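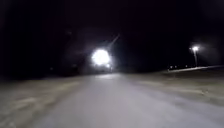
Submitted by S. Roussel, Environmental Studies, Grenville College
3 February 2023

Glare and path lighting in the Etness district

For this project I looked at how people feel about the lighting on walking paths after dark. I picked the Etness district because most students who live off campus walk through it, and because the city replaced many of the lamps there last year. My question was whether people who walk at night think brighter lamps make a path easier to use.

A very bright light straight ahead of a walker can make the ground to either side harder to see. The eye adjusts to the brightest thing in view, so the dark areas look darker than they would under a weaker lamp. Older people are affected more, and their eyes also take longer to recover. Most of the articles I read on this were about drivers. I found much less about people on foot.

Method

I wrote a short survey with nine questions and put it online for two weeks in December. The link went out on the college message board and on a flyer at the Tandadeck bus stop. I got 263 responses. Not everyone answered every question, but all of them answered the two main ones. I also walked the route from Tandadeck to the college after sunset and took notes on where I had trouble seeing the edge of the path.

Results

Of the 263 people, 98 said glare was a problem for them at least once a week. When asked what they would change first, 71 picked shields on the lamps and 66 picked lower brightness. The rest were split between more lamps, trimming the bushes, and no change. Several people wrote in the comment box that bicycle lights bothered them more than the street lamps did. I had not asked about bicycles, and I should have.

My own notes mostly agree with the survey. The hardest place to see was the long straight part before the Grenville footbridge, where I could not tell how close I was to the grass until I had passed the last lamp. The part by the houses has weaker lamps set closer together, and I had no trouble there.

Problems with the study

The survey was open to anyone with the link, so people who already cared about lighting were probably more likely to fill it out. I had wanted to measure light levels, but the meter from the physics lab was checked out until after the break - I tried a phone app and the readings changed too much to use. It also rained on two of my walks, and wet pavement reflects light differently, so I left those notes out.

If I did this again I would add a question about bicycles, ask people their age, and repeat the walks in summer when the leaves are out.

Etness Student Projects | Contact the department office | Copyright 2023 Grenville College | Back to top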